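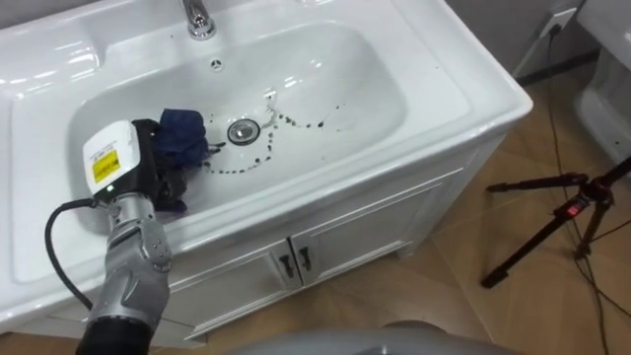
The sink job at the Rostton open day, blue cloth in the gripper and the dark drops still to go.

I could have stayed by that washbasin all afternoon! Rostton opened up their workshop in June and I went mostly for the big arms (I'm a sucker for big arms), but the cleaning demo is what I keep telling people at work about. Kendra Sandhu ran our group and let us crowd in pretty close, and she was very patient with a kid who wanted to know if it does toilets too. Not yet, she said.

What got me is how hard a basin is. It's all curves, it's shiny, and there's a drain in the middle to work around. Kendra told us they had 200 practice runs behind them before they let visitors near it, and that the cloth was the worst part - a crumpled rag never has the same shape twice. I'd never thought about that, and I wipe down my own sink every night.

They take nine people per group, so sign up early if they do it again. I'm going back for the kitchen demo, which I missed because I wouldn't leave the bathroom.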